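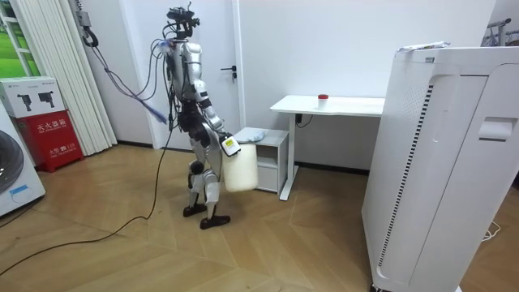

The humanoid carrying a white plastic container by its handle, cables attached.

Home | Features | Interviews | Software | About
6 minute read

I went to see the planning software called Jin with a list of doubts, and I left with most of them. Its lead developer, who works at Noltex and asked to go without a name, had heard the majority before.

"People watch the legs," she said. "I wish they'd watch the logs."

Jin is the layer that takes a household job, splits it into steps and hands each one to a controller. The walking and balance code comes from another team, Dorkside, and the two halves speak through an interface that was rewritten in August. I asked why. She took a while to answer.

"We were lying to each other. The planner would say the arm was free and the balance code would say it wasn't, and both were right by their own rules."

The trouble, as she tells it, is weight. A hand that is holding something is still a hand to the planner, but to the balance code it is a load on one side that swings. Jin used to treat a carried object as finished business. Now it keeps the grip as a live task, with its own checks, until the thing is put down.

I wondered whether this was a fix or just more bookkeeping. "It's bookkeeping," she said. "Most of this job is."

She wants the robot to do a second task with its spare hand while the first stays loaded. Wiping is the test she likes, as the hand must push down on a surface and the push travels back through the whole body. Too little force and the cloth just sits there. Too much and the feet have to answer for it. 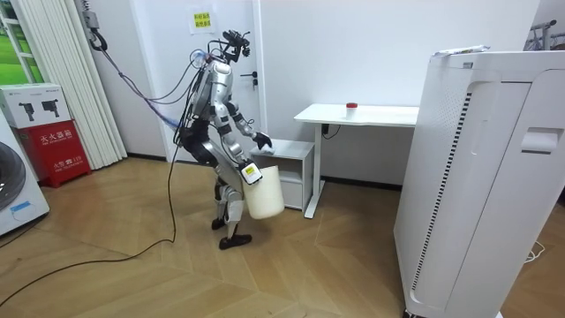

Does it hold up?

The team gave me figures for one batch of 226 runs, of which 156 finished without a person stepping in. I said that sounded like a lot of stepping in. She didn't argue.

"You should ask what counts as finished, too," she said. For the wipe, it means the hand followed its path within the force limits. Whether the surface is clean is not measured. I find that hard to get past, and told her so. She said a cleanliness check was on the list, behind 2 perception bugs she considers worse, both to do with pale objects on pale furniture.

Clinov, which is paying for part of the work, would like a product date. She wouldn't give me one. The cables stay for now, she said, and so does the rule that every run is watched.

I asked what would change her mind about the whole approach. "If the list of special cases keeps growing," she said. It stands at 349 entries. I asked if it was growing.

"Slower than it was."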